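Nanine Brings Back Its Baked Rice Pudding for June

Rice pudding is back on the counter at Nanine, and if you've been missing it since last summer, you are going to be very happy. The little dessert kitchen on Brulier Street put the first pans out on Friday morning, and the line was already past the door when I got there.
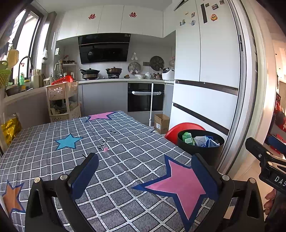

Gray grid tablecloth with stars

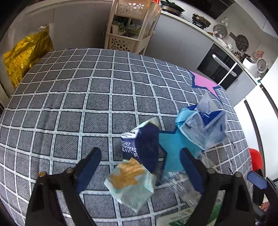 Is it the same recipe as last year? Almost the same, with one change: the kitchen now bakes it in shallow pans instead of deep ones, so every serving gets more of the browned top.

And what a top it is! Nanine makes the old-fashioned kind of rice pudding, baked low and slow in the oven until the milk thickens around the grains and a freckled golden skin forms over the whole pan. It's flavored with vanilla, a strip of orange peel and a good amount of nutmeg, and there's just enough sugar to let you taste the milk. I had mine warm, at a quarter past nine in the morning, and I regret nothing.

The rice is a short, round grain that goes in raw. It gets a soak in part of the milk first, then the pan goes into the oven for a long, gentle bake. The kitchen stirs it twice in the early part and then leaves it alone so the skin can form. Anyone who has tried this at home knows how hard it is to leave that oven door shut (I always peek, and my skin always cracks).

Each pan cuts into 15 servings, and the kitchen bakes in two rounds, one ready when the doors open and the other in the middle of the afternoon. The morning round sold out before lunch on opening day. If you want to be sure of a bowl, the afternoon round is the better bet, as fewer people seem to know about it. Well, until now.

There are two ways to order it. The plain bowl comes warm with a spoonful of cold cream on the side, and the fruit bowl comes chilled with stewed cherries. The cherries are tart and dark and cooked down with a little lemon, and they cut right through all that richness. I would happily eat them by themselves with a spoon. The person ahead of me asked for cherries on a warm bowl, which isn't on the board, and the counter said sure, so go ahead and ask.

Readers who don't do dairy will be glad to hear there's a coconut milk pan on weekends. It bakes up softer and doesn't get quite the same skin, but the flavor is lovely, with toasted coconut scattered over the top. It's made in a small batch, so go early for that one.

Nesau, the bakery two doors down, is joining in as well. For the rest of the month it will be selling thin ginger cookies in paper sleeves, made to go with the pudding, and you're welcome to carry them over and eat them at Nanine's tables. Snap one in half and drag it through the cream. The cookies are crisp enough to hold up for several dips before they start to bend, and they have a real kick of fresh ginger at the end.

Take-home tubs are available too, in a small size and a family size. The label says to eat the pudding within 2 days and to keep it covered in the fridge. To warm it up, add a splash of milk, cover the dish loosely and heat it in a low oven until it loosens. The microwave works fine if you stop and stir halfway through, though you do lose the skin that way. Cold from the tub, standing in front of the fridge, is also a perfectly good method and the one I used with mine.

Anyone hoping to bake a pan at home can pick up a recipe card at the register. It's scaled down for a family dish and calls for whole milk, and the card is firm on that point. I brought one home and plan to try it this weekend with peaches, if the ones on my windowsill ever get soft.

The pudding is on through the end of June, every day except Monday, from nine until it's gone. The stewed cherries depend on the fruit coming in, so call ahead if you're making a special trip for those.

Contact the food desk | Copyright Cairns Table News. All rights reserved. | Back to top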